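开个串，聊聊我们车间上自动化这大半年的事。想到哪写到哪，可能会很长，慢慢发。

先交代一下背景：我在 Wirkell 做装配，小型减速件那一块，手工线干了好几年。我们厂不大，我所在的车间77个人，大部分跟我一样是坐着干活的，一张台子一盏灯，一盒零件，从早装到晚。

去年底开会说要上机械臂，先从齿轮预装工位开始。会上放了一堆片子，讲得特别漂亮，什么柔性产线啊什么人机协作啊。我旁边的大姐小声问我：那我们坐哪儿？我当时也答不上来。

后来知道了。我们坐旁边。

真的，就是坐旁边，哈哈。现在一个人看3个工位，机械臂装，我们上料、抽检、处理它搞不定的。听着轻松对吧？我第一个礼拜下班回家，腰不疼手不疼，脑袋嗡嗡的，饭都不想吃。

以前手上忙着，脑子是可以放空的。我能一边装一边想晚上买什么菜，想孩子的作业，想上周那部剧的结局。现在反过来，手闲着，眼睛不能闲。你得一直等着它出岔子，可它又不怎么出岔子，就这么吊着。

换线的过程也说一下，有朋友私信问过。供应商叫 Grerkex，来了一个小组，在我们车间待了好一阵子。调试的人挺客气，就是老问一些我们觉得根本不用问的问题。

比如“你怎么知道齿轮到底了？”

我说手感啊。他说什么手感？我说就是，嗯，咯噔一下。他说能不能再具体一点。我站在那儿想了半天，又装了一个给自己看，才发现我其实会先轻轻转一点点，等齿对上了再往下压。这个动作我做了这么多年，从来没意识到自己在做！

然后那天下午他们就围着我录，让我装了一遍又一遍。快的装，慢的装，左手装，故意装歪再救回来。我装到后面都不会装了，跟走路的时候突然开始想先迈哪条腿一样。

有同事为这事不高兴，说你这是把饭碗教给它。我也想过。我想了好几个晚上。可是他们不问我也会去问别人，问了别人，教出来的可能还是个毛病一堆的手法，最后擦屁股的还是我们。这话说出来有点像给自己找理由，反正我是这么过的心里那道坎。

接着说产量吧，肯定有人要问。手工的时候我们这个工位一个班定额是300套，手快的能超一些，我属于中等偏上（自己评的）。现在3个工位合起来定额900套，我一个人看。

所以你算算，每个工位的数其实没变。它一点都不比我快！慢悠悠的，伸过去，停一下，再放下来，我看着都想替它伸手。可是它不上厕所，不喝水，不跟隔壁聊天，下午三点也不犯困。

刚开始我特别瞧不上它。有一回它对着一个柱子找了半天位置，我在旁边急得直抖腿，心想这要是新来的小姑娘，我早就把她手拿过来示范了。

但有一点我服气，就是它最后一套跟第一套是一个样。我不行，我快下班那一个小时装的东西，自己都不太敢拿起来看。

再说说人的变化，这个才是我真正想写的。

工位改了以后，原来一排坐着的人拆开了。我以前左边右边都有人，伸手就能借个镊子，谁带了橘子一掰就传一圈。现在离我最近的同事要走十几步，中间隔着护栏。喊话倒是能喊，可是谁没事喊啊。

橘子没人传了，这事我惦记了挺久。后来我们几个改成午饭的时候带水果，凑一桌吃，好歹算是续上了。

有人转去了包装，有人去了仓库，也有两个自己走了，去了 Shabalala 那边，听说那边还是全手工，计件。走的时候说得很硬气，说我就信我这双手。我挺羡慕这种硬气的，我没有。

留下来看机器的都要考一个内部的操作证。考试用的系统叫 Wasta，界面丑得要命，字又小，年纪大一点的同事光是找登录按钮就找了半天。报警记录、停机原因、换料登记，全要在里面填。以前我们是一个本子一支笔，写“齿轮毛刺，退”，五个字完事。现在要选三级菜单，毛刺到底算来料问题还是外观问题，我跟班长吵过两回。

不过 Wasta 也有好的地方，就是它记仇。哪个批次的料爱卡，翻出来清清楚楚。以前我们跟采购说这批料不行，人家说你有证据吗，我们说手感。现在把停机记录往桌上一放，那边就不吭声了。爽的！

工资的事也讲一句，不讲肯定有人问。计件没了，改成固定加一点考核，我自己算下来，旺季少拿一些，淡季多拿一些，一年拉平差不多。手特别快的人是亏的。我们组手最快的那位，换线以后有好一阵子不爱说话，我特别理解。她以前走到哪儿都是有名号的，新人来了都先看她装。现在大家看的是屏幕上那个绿条。

她后来转去做调试配合了，专门给机械臂试新件。这个安排我觉得是对的，就是来得晚了一点，应该一开始就跟她讲的嘛。

说到试新件，最近我也常被叫过去帮忙。试件台跟产线是分开的，安静，没有节拍压力，可以一遍一遍来。我还蛮喜欢去那边的。

试的是一个圆盘底座，上面立着小柱子，要把小齿轮一个一个套上去。手工做的话，我闭着眼都行（夸张了，但差不多）。到了机械臂这儿，孔要对柱子，齿还得躲着边上的东西，一点一点磨。
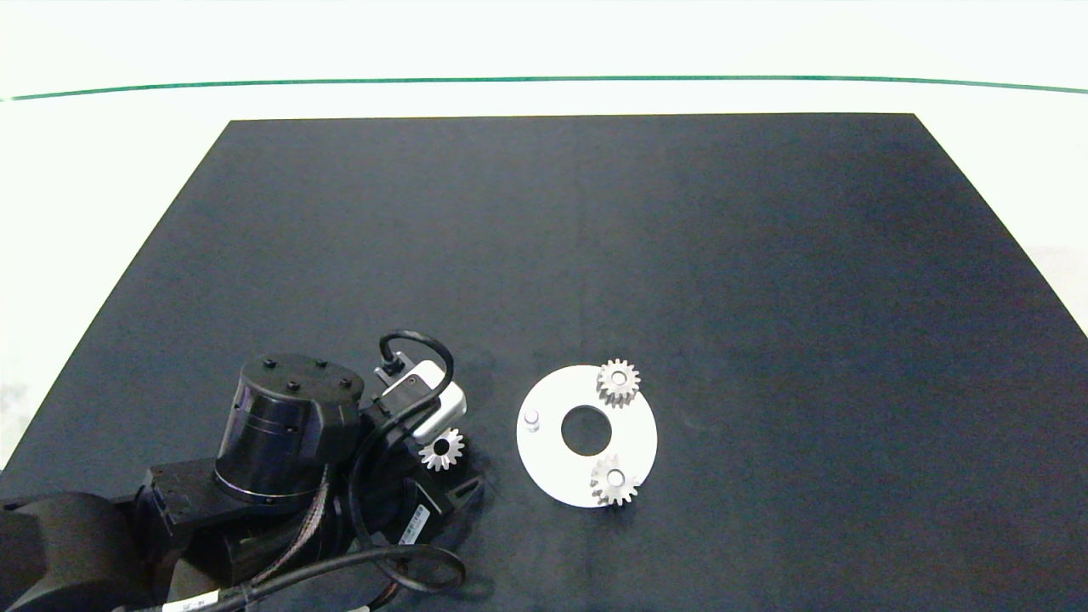
装到第三个齿轮，左边那根柱子还空着。

这种时候我整个人是屏着气的，真的会屏气，跟看孩子夹菜似的。齿轮就靠在夹爪那儿，离柱子也就一掌宽，你让我来，一秒钟的事。

然后就会忍不住给它加油。心里加的，没出声。好吧，有一次出声了，被搞调试的听见了，他说他也会。

孔和柱子之间差一丝丝都不行，这个道理谁都懂，但你站在边上看它对位置，才知道人手有多会凑合。我们的手会自己晃一晃，找一找，蹭进去，根本不经过脑子。它要做到这个“蹭一蹭”，后面得有人写一大堆东西。

所以我现在对自己的手反而比以前看重了，护手霜都买贵的了，哈哈哈。

有人在评论里问，怕不怕以后连看机器的人也不要了。怕啊，怎么不怕。今年是一个人看3个，明年呢？会上没说，我也没敢举手问。我跟家里商量过，打算趁着现在下班脑子还剩一点电，去把调试那边的基础课听了，八月开班，晚上七点到九点。我数学是真的不行，先听着吧。

还有人问最想跟准备上自动化的厂说什么。我就一条：座位图先给工人看。别光放那个漂亮片子，让大家知道自己以后坐哪儿，旁边是谁，水杯放哪儿。我们那个护栏装好以后才发现没地方放水杯，提了一个月才给焊了个架子。

架子焊歪了，杯子放上去会往左滑，我现在垫了块抹布。

今天先到这儿，孩子喊我签字了。想看 Wasta 三级菜单吵架实录的留个言，我明天午休写。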